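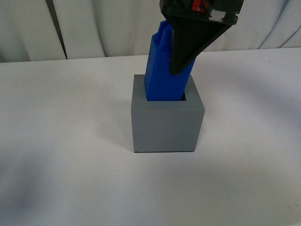
Stelios Drakos wanted to know, before I'd even finished unpacking, whether a practice kit can teach anyone good habits or whether it just teaches them to beat the kit. Fair question! After a month with the Jasis insertion set, I'm firmly in the first camp, and the rule book is why.

The parts are plain. You get blocks, hollow cubes to seat them in, and a spiral-bound guide to running fair trials. I've bought nicer-looking kits, but I've never had one with a guide this good (mine is already coffee-stained and full of sticky notes).

The big rule is that you write down what counts as a success before the arm moves. Is a block that's in the hole but leaning a pass? The guide makes you pick an answer, put it on the sheet and stick with it for the whole run. We used to argue that one case by case, and I went back through 400 of our old trials and found the same tilt scored both ways. Ouch.

Next comes contact. You set a force limit for each part, log every time the arm hits it, and stop there. No nudging the block by hand and calling it a good try. A touched part is a failed trial, full stop. I grumbled for a day and then loved it.

The safety pages are short and clear: speed limit on during setup, stop button within reach of whoever is closest, hands out of the work area until the arm is parked. They also tell you to check the actual safety standard for your own machine, and I'm glad they don't pretend a kit booklet can replace it.

Gripes? The score sheets are printed too small, and there's nothing on how to handle worn parts. After 267 insertions I'd have liked a page on when to swap a block out. Imelda Soriano made us a bigger sheet, and we just write the part's trial count in the corner.

I'd buy it again for the guide alone. We're starting the tight-fit section in September and I can't wait.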